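Home | Posts | Projects | About | RSS

The apple behind the basket
March, posted by the owner of this blog

I have spent 27 evenings on Barroso, my little grasp planner, and most of them went to one piece of fruit.

The task sounds like something you'd give a toddler. Find the apple, pick it up, put it in the basket. In the Farnmont simulator I get perfect physics, free lighting and no broken glassware, so I figured I'd be done by dinner. That was in January.

The trouble is the basket rim. From my main camera it covers a good part of the apple, and my segmenter takes whatever green is left over and decides it's more basket. Yellow-green plastic, light green apple. I picked those assets myself, so there's no one to write an angry email to.

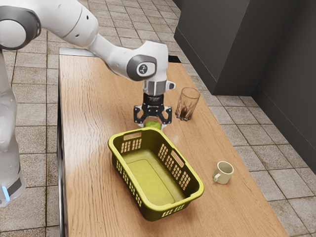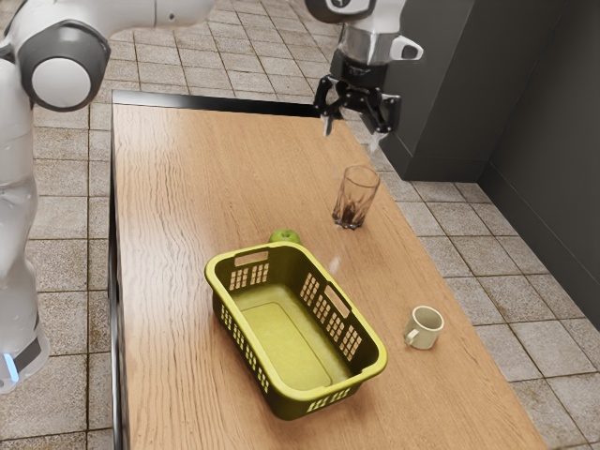
Same table, two arm positions: fingers over the apple in the first, back by the glass in the second.

What helped was dull. I quit asking for a full mask and let Zandeck fit a sphere to whatever curved bit of surface it could see. Then I made the planner score 24 approach angles and throw out any that swept the wrist through the glass. Before that change, 8 survived the check. Now it's 4, all close to straight down, and I trust those more than I trusted the old ones.

I also found that my collision mesh for the basket was a solid block. No inside at all. The planner had been refusing to drop anything into it for weeks, quite correctly, while I blamed the inverse kinematics and said things to my monitor.

Next up is the mug, handle and all.

Comments (3)

pidloop: Solid block mesh, been there. Mine was a sink.

marrowfat: Why not just use a red apple?

tess_k: Does the sphere fit hold up on pears? Asking for a pear.

Older posts | Newer posts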